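Harvey Sawatzky would like you to clear the table

Harvey Sawatzky has been telling people how to lay out play kitchens for 16 years, and I arrived on a Tuesday morning fully prepared not to believe a word of it. A play kitchen, as I understood the thing, was a box of small food that ended up under the sofa. I wasn't sure it needed a consultant.

"It doesn't," he says, before I've got my coat off. "What it needs is someone to take half of it away. People pay me for that because they can't bring themselves to do it."

His outfit is called Landberg, and it advises nurseries, playgroups and the odd museum on what to put out for small children and how. The pretend food line he has been working on is called Nam. He has a partner in the business, Ertuğrul Başaran, who looks after the buying and who sat in on most of our conversation in order, as far as I could tell, to disagree with it.

The argument goes like this. Most toy kitchens come as a unit: a little cooker, a little sink, a shelf, some hooks. Sawatzky thinks the unit is a waste of money. He wants a plain pale tabletop and a modest number of things lying on it, with bare surface between them.

"The cooker tells you where the pan goes," he says. "So the pan goes there and that's the end of it. If you've just got a table, you have to decide what's the cooker today."

I put it to him that this is a very convenient belief for a man who doesn't sell cookers.

"I used to sell cookers," he says. "I sold a lot of them, in Dromville. I didn't like what happened with them."

What happened with them, he says, is that children queued. He makes rather a lot of this. I have watched children queue for a puddle, so I'm not sure how much it proves, and when I ask whether anybody has measured it he says no quite cheerfully and goes to put the kettle on.

It's when we get to the table itself that he becomes more persuasive, or at least more particular. He doesn't like things stacked. He doesn't like matching sets, where every plate is the same plate. He likes see-through bowls, which I'd have dismissed as a matter of taste if he hadn't gone on about them for nearly a quarter of an hour.

"You can see if there's something behind it," he says. "With a solid bowl they pick it up to look, and then it's in their hand, and then it's on the floor." 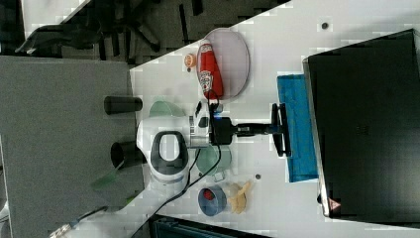
Green see-through bowls on the white tabletop, with the ketchup on its plate and a blue towel to the right.

The ketchup bothers me. It is on its side on an oval plate, and no one I know keeps ketchup like that. Başaran is with me on this one.

"I would stand it up," he says. "I have said so many times."

"It falls over," says Sawatzky.

"Then it falls over."

Sawatzky's line is that a bottle lying down looks like something you're in the middle of, and a bottle standing up looks like a shop. He says the same of the towel, which he insists on. Every table should have one, in his view, and it should be ordinary cloth out of a drawer. I ask what the children do with it. Wipe, he says. Cover things up. Put a bowl to bed.

I confess I liked the bowl going to bed. I was less taken with the price list. A full table from Landberg, with a visit and a follow-up, comes to £872, and most of what you get for it could be put together from charity shops by anyone with a free afternoon. I say so. Başaran looks at the ceiling.

"Yes," says Sawatzky. "And I tell them that. I've told two nurseries that this year. One of them went and did it and it was very good."

And the other?

"The other bought a cooker."

He won't say where it came from, but Başaran will. It was a Rurovar, the big one with the knobs. "It is a nice cooker," he adds — and gets a look for it.

We talk for a while about fruit. There is an orange slice, a strawberry and a bunch of bananas in the things he likes to put out, and I wonder aloud whether a child who has only just learned what an orange is might not prefer a whole one. Sawatzky thinks a slice is better because it has already been cut, so someone must have been cooking. I think this is the sort of reasoning that only an adult would come up with. I've never met a three-year-old who drew conclusions from half an orange, and he concedes that he hasn't either.

The big colander is another matter. It takes up a great deal of room and I'd assumed it would be the first thing to go.

"It's the last thing to go," he says. "You could take everything else off and leave them that. It's got holes in."

Başaran nods. It is the only point all morning on which they agree without a pause, and I have to say my own two at home bear it out. Our colander has been a helmet, a cage and a drum, and has hardly drained a potato since March.

Where he and I part company is the pans. He puts the dark ones off to one side with the green spatula, well away from the fruit, and calls this leaving a kitchen end and an eating end. Looking at it laid out, I could see what he meant by the pans. I couldn't have told you where the eating was supposed to be, with the cup and the blue bowl down at the bottom and the plate right up at the top.
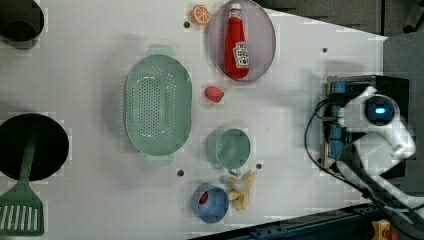

What he'd do with your box

I asked him, before I left, what someone should do who has no intention of spending anything and has a crate of the stuff at home already. He was happier with this question than with any of mine about money.

Tip it all out, he says, and put back anything you can't name. Keep one big thing with holes, a pan, something to stir with, a bowl you can see through if you've got one. Choose a few foods that don't look alike. Leave gaps. Swap a couple of things when they stop being touched, and don't announce it.

"And don't tidy it into rows at night," he says. "They come down in the morning and it's a display."

I asked what he does about the bits under the sofa.

"We lose those," said Başaran, and went off to answer the phone.

I tried it the following weekend, with some reluctance. The crate went down to a third of what it had been and the rest is in the loft. The younger one asked for the toaster back after ten minutes and got it. The elder laid the ketchup on its side without any prompting from me, though I should say that ours has no lid and had probably been lying that way for months.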